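Rutness Grasp Planner

Rutness plans grasps on folded clothing and other soft goods. It reads the wrist camera stream, finds fold edges and seams, and sends a ranked list of finger poses to your controller. Colour and fisheye lens settings are stored per camera.

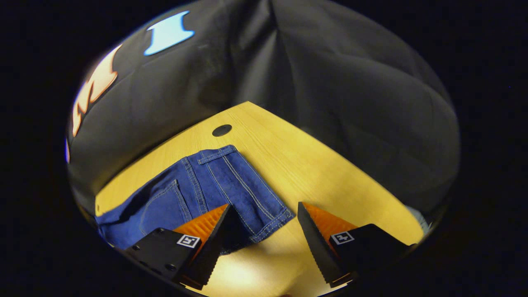

Folded jeans beneath open fingers, with a marker on each finger block.

Finger width is worked out from the two markers, so no encoder is needed. Demonstrations from hand-held grippers load in the same format as robot logs – no conversion step.

Licence: per workstation, 12 months of updates
Minimum memory: 8 GB
Sample library: 215 garment grasps
Works with: Danarero motion controllers

Technical enquiries: Berhanu Abdella, Pliltley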